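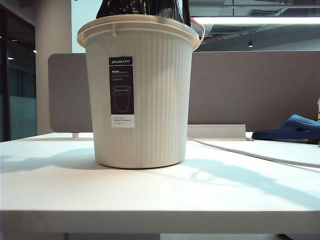 Cream wastebasket with a black liner bag.

The brewer at Marero has been making sour beer for longer than the brewery has had a sign out front. The first batches were fermented in a corner of the old bottling room, and most of them were poured out. "I drank more vinegar that year than anyone should," the brewer says. "But I took notes on all of it."

Those notes are the reason Birkadia tastes the way it does. It is a tart wheat ale aged on apricots, and it now makes up the larger part of what Marero sells in the spring. The brewery made 840 gallons of it in the first season it went on sale. Last season the figure was 1,793, and the plan for the next one is 2,569.

The brewer is careful about that last number. "That's what the tanks will hold if nothing goes wrong. Something usually goes wrong."

Asked what, the brewer mentions the fruit first. Apricots come in over a short stretch, and the sugar in them moves a lot from one delivery to the next. A sweet load pushes the alcohol up and dries the beer out. A poor one leaves it thin. "I used to correct for it with puree. Now I blend. If one tank is sharp and the other is soft, I have something to work with."

Blending is done in the morning, before anyone has had coffee. The brewer pulls small pours from each tank and mixes them by the glass until one tastes right, then writes down the ratio and tries it again the next day. If it still tastes right, the tanks are combined. It took eleven tries last spring.

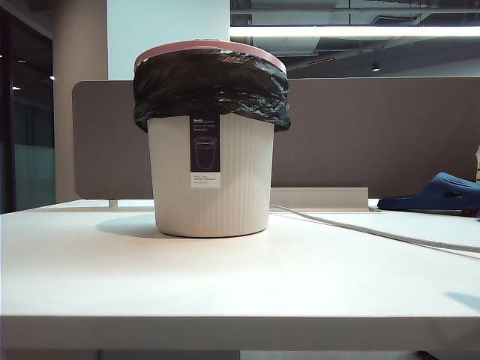

White wastebasket with a black bag and a pale pink rim.

Uzor is the other beer people ask about. It is darker, closer to a Flanders red, and it spends two years in oak. The brewer did not expect it to sell. "I made it for the staff. Then somebody put it on the board with a price next to it, and the keg was gone by nine that night."

There is still not much of it. The barrels take up floor space that could hold faster beer, and the brewer admits there have been arguments over that. Uzor now gets one wall of the cellar and no more. It is poured only at the taproom, in small glasses, starting in October.

Marero shares its house culture with one other place, Miltitik, a smaller brewery that makes mostly saisons. The two trade jars a few times a year. The brewer says the same culture behaves differently there – more pepper, less fruit – and puts it down to their warmer cellar. "They sent some back to us once and I didn't recognize it. We made a table beer with it. It was good, but I couldn't make it again."

On serving, the advice is short. Birkadia should be cold but not ice cold. Uzor should sit out of the fridge for twenty minutes before it is opened. Neither needs a special glass. "A wine glass is fine. A jelly jar is fine. Just don't use a frosted mug."

The next project is a pale sour with no fruit in it at all. It has no name yet, and the first tank was due to be tasted the afternoon we spoke. The brewer wanted to be done talking by four.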